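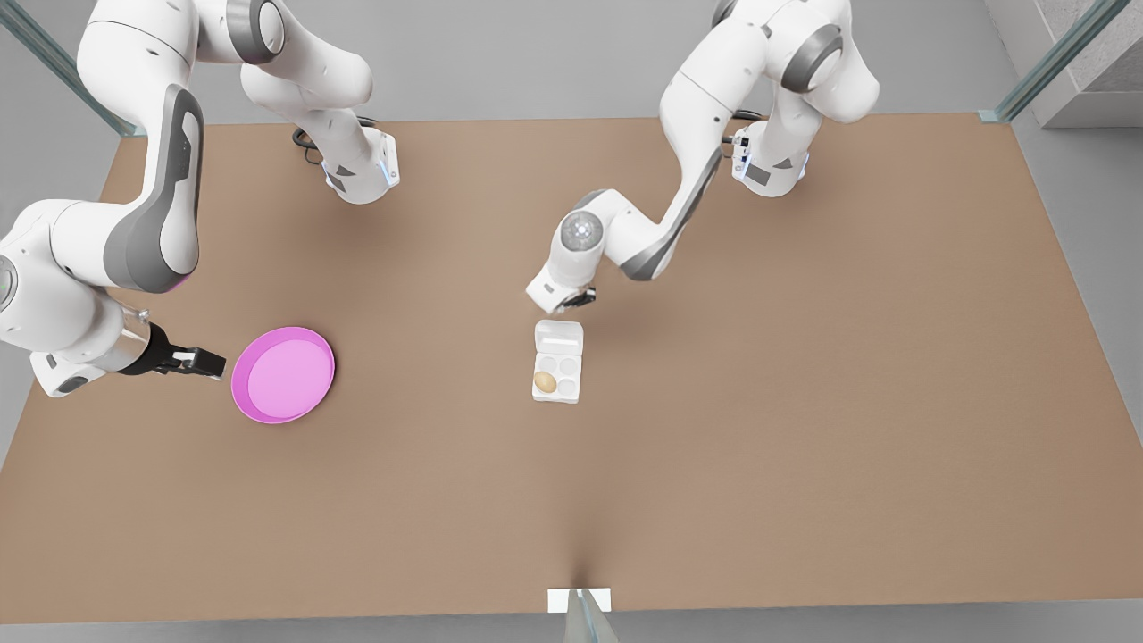

A pink bowl and an egg carton on a plain tabletop, in a computer rendering.

Baldur Thoroddsen has been making puzzle games on his own for 11 years, and for most of that time he has also had a day job. He gave up the day job in February. His new game, Drollcombe, is a falling-block game for one or two players, and it comes out this fall on PC and Switch.

We talked on a Tuesday afternoon over a video call. He had been fixing a bug in the pause menu since breakfast and said he was glad to stop.

Drollcombe takes place in a well. Pieces come down in pairs, as they do in a lot of games of this kind, and the player turns them and stacks them. The difference is in the walls. Each time a group of matching pieces clears, the wall nearest to it moves in or out by one column. A good player can widen the well to make room for a big chain, or narrow the other player's well at a bad moment.

"The walls came from a mistake," Thoroddsen said. "I had the width of the board stored in the wrong place, and when a piece cleared, the board got wider. I fixed it that evening. Then I lay in bed thinking about it, and in the morning I put it back."

That was four years ago. The first version had no music, no menus and only gray squares for pieces. He sent it to a few friends, and two of them kept playing after he had stopped asking for feedback. One of them sent him a list of complaints that ran longer than the design document.

"Most of the complaints were about speed," he said. "The walls moved the instant you cleared something. You'd have a piece halfway down and suddenly there was a wall where you wanted to put it. People felt cheated, and they were right."

The fix was a short delay. When a wall is about to move, it shakes for a moment and a low note plays. Pieces already falling are allowed to land before anything changes. Thoroddsen said he tried many different delays before he settled on one. Too long, and players forgot that the wall was going to move at all.

His first commercial game, Otham, had a much simpler idea behind it. Players slid tiles around a grid to make paths for a small train. It sold 3171 copies in its first year, a number he still knows by heart.

"I was happy with that," he said. "I had no plan for what a good number would be. It paid for a new computer and a trip home to see my parents. But it also took three years to make, so as a salary it was terrible."

Otham taught him what he now considers his main rule, to build the hardest level first. In that game he made the levels in the order people would play them, and by the time he reached the end he found that two of the tile types did not work well together. He had to go back and redo more than half of what he had finished.

Drollcombe's single-player mode has 36 stages, and he built the last five before any of the others. Each stage sets a goal, such as clearing a certain color or reaching a certain depth, and most of them can be finished in a few minutes. He said he wanted stages short enough to play while waiting for pasta to boil.

There is also an endless mode, which is where he expects most people to spend their time. "I know what I do with these games," he said. "I play the story for one weekend and the endless mode for two years. So I put the endless mode at the top of the menu."

The story, such as it is, follows a well digger named Baloyi who goes down to find out why the water has stopped. She meets a different character every few stages, and each one plays by slightly different habits. One of them stacks everything on the left. Another never sets off a chain of fewer than three clears and loses badly if you rush him.

Thoroddsen wrote the computer opponents himself and said this was the part of the job he enjoyed most. His early versions were too good. They looked ahead through every possible placement and picked the best, and testers quit after two or three rounds.

"Making a computer play well at this is not hard," he said. "Making it play like your cousin is hard. It has to get greedy. It has to build something big and then drop a piece in the wrong spot. I ended up giving each one a list of bad habits, and the difficulty setting decides how often they give in to them."

I asked whether he would let people turn the moving walls off. He laughed and said it was the most common request he gets. The finished game will have a fixed-wall option in the two-player mode, but it will not be used in ranked matches.

"If two people on a couch want to play it that way, fine," he said. "It's their couch."

Online play was the last major piece to go in, and it was the one that pushed the release back from spring. He had planned to leave it out. Then he showed a demo at a small game fair, in a school gym, and the same question came up at the table all day long. He hired a network programmer on a short contract to get it started and has been looking after it himself since then.

The music is by a duo called Tunik, who also wrote the soundtrack for Otham. Each color of piece has its own instrument, and the clears add notes to whatever is already playing. When the well gets narrow, the bass drops out. Thoroddsen said some testers told him they could hear they were in trouble before they saw it. He had not asked for that and takes no credit for it.

Color was a problem of its own. The first set of pieces used a red and a green that several testers could not tell apart. Every piece now has a shape printed on it as well, and the shapes stay on by default. Players can also choose from five color sets, one of them high contrast. He said the shapes made the game easier to read for everyone, himself included, and that he would start with them next time.

The change from part-time to full-time work has been mixed so far. He used to write code from seven to ten at night and most of Saturday. Now he has the whole day, and he said the first month was his least productive in years.

"I kept starting things," he said. "When you have three hours, you know what the three hours are for. When you have eight, you can spend four of them on the font." He now keeps a paper list on the desk and does not open the project until he has written down what he is going to do that day.

He does not have a price to announce yet. A free demo with the first six stages and local two-player mode will be out before the full game, and scores from the demo will not carry over. Ranked play will open on the same day as the release.

As for what comes after, he said he has a folder of old prototypes and has promised himself not to look in it until Drollcombe has been out for a month. One of them is a follow-up to Otham with two trains. He would not say more about it, and he went back to the pause menu.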